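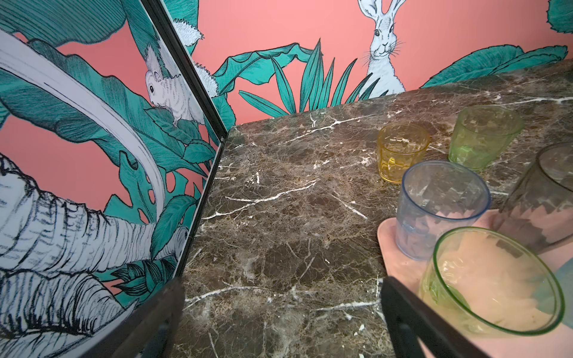

# Chapter 6: Surfaces That Do the Talking

Interior design textbooks usually treat the patterned room as a matter of courage. The timid client picks off-white, the brave client picks the hare in the banana leaves, and the designer's job is to move people from the first group to the second. We don't find this convincing. Plenty of timid people live happily with loud wallpaper, and plenty of bold ones have paid to have it steamed off again.

Take the counter in the opening photograph. The wallpaper is coral pink with teal foliage and animals sketched in white and black. The countertop is dark brown marble with white and tan veins. Either one would normally be called the "statement" in a room, and a great deal of published advice says that a room gets one statement. So is this a mistake? Students in our classes tend to say yes when they read the two materials listed on paper and then waver when they see them together. That wavering is the subject of the chapter.

## 6.1 The one-statement rule

The rule goes something like this: choose a single strong surface and let everything else stay quiet. It appears in magazines, in paint store leaflets and in most first-year courses, including the ones your authors took. It is easy to remember and easy to grade. Where it comes from is harder to say. We have read many versions and have yet to find one that gives evidence, unless "it is restful to the eye" counts.

A fair reading of the rule would be that it protects beginners from a certain kind of expensive disaster. Fine. But it lumps together surfaces that work in quite different ways. A printed wall asks to be read. It has creatures with faces in it, and people look at faces. A veined stone has no picture in it, only direction, and the eye runs along the veins and leaves. Whether those two kinds of attention get in each other's way is a question worth testing in each room, and a rule that answers it in advance has saved you the trouble of looking.

Color confuses the matter further. The usual defense of a pairing like this one is that the coral and the brown are both warm, so they "belong." Be careful with that argument. Almost any two colors can be made to belong if you are allowed to pick the reason afterward. The ink work may be doing just as much. The animals are drawn in fine black lines, the big leaf on the left is hatched along its veins, and the marble carries thin, jagged marks of its own. Line answers line. Or so we think. Tamara Dinu, who read a draft of this section, thinks we are seeing a relationship because we went hunting for one, and she may be right.

## 6.2 What a reflective panel does to a pattern

Now add a reflective surface. The upright panel at the left of the photograph shows more of the same wallpaper at a different angle, so that the pattern seems to carry on past where it ought to stop.

The standard claim is that reflection "opens up" a small room. Salespeople are fond of it. What reflection does for certain is repeat whatever faces it. If the opposite wall is plain, you get more plain wall. If it is covered in leaves and animals, you get more of those, from an angle the printer of the paper never planned for, and shapes that were clear on the wall can become puzzling. One big white shape in the panel, low down and marked with heavy wrinkle lines, might be an elephant's trunk or an ear. Shown the photograph, our students have argued for both.

Is that puzzle a fault? In a room where people spend a few minutes at a time, maybe it is half the fun. In a room where somebody answers mail for eight hours, we would want to know more before signing off on it. Notice that neither "opens up the room" nor "makes it busy" helps you decide. The length of the visit does.

## 6.3 Where the pattern meets the counter

Wallpaper samples are shown flat and whole. Rooms are not built that way. Something always covers the bottom of the wall, and what gets covered changes the design.

Here, spiky leaves fan up from behind the back edge of the counter, with the white hare standing partly hidden behind them. A long leaf on the right runs sideways just over the stone. The effect is of plants growing up from behind the counter. It is tempting to praise the installer for this, and we would resist the temptation. A repeating pattern has to meet the counter somewhere, and some of those meetings will look clever by luck. If you want the luck, draw the wall to scale first, with the counter on it, and slide the pattern up and down until you like what is left showing.

Edgars Navickas set this as a drawing task for a class on October 4, 2019, using a pattern called Trakance and a plain counter 1000 millimeters high. Students made 2 drawings each, with the paper hung at different heights. In the first, most lost the feet of every animal in the lowest row. Asked which drawing they preferred, the class split, and several people changed sides when the drawings were pinned up and viewed from the back of the room. We report this as an anecdote. It proves very little, except perhaps that viewing distance ought to be written down whenever someone states a preference.

## 6.4 Reading this chapter

The sections that follow take up scale, repeat and edge in that order. We use three sample rooms throughout, named for their wallpapers: Priltora (large leaves, no animals), Cukus (small birds, close repeat) and Luik (stripes). Each is shown with a pale counter and then with a dark one. Please form your own view of each pair before reading ours.

A few working terms:

- **Repeat:** the distance before a pattern starts over. The paper used in the Cukus room has a repeat of 521 millimeters, an awkward number that causes most of the trouble in Section 6.6.
- **Figure:** any part of a pattern that people name when asked what they see. A hare is a figure. A leaf sometimes is.
- **Ground:** the color behind the figures. In the opening photograph it is the coral pink.
- **Crop:** the part of a figure lost behind a counter, a door frame or a corner.

### Before you go on

1. Find a room you know well that breaks the one-statement rule. Write down whether it bothered you before you had heard of the rule.
2. Cover the bottom third of any patterned picture with a sheet of dark paper. Move the sheet up and down slowly. Mark the heights at which a figure becomes hard to name.
3. Stand a hand mirror at right angles to a patterned wall or curtain, then turn it a little at a time. Sketch 2 positions, one in which the reflection seems to continue the pattern and one in which it seems to interrupt it.
4. Collect three pieces of published advice about pattern. For each, note what evidence is offered. Bring the blank ones too.

Keep your notes from the second task, as you will need the marked heights when we come to cropping in Section 6.7.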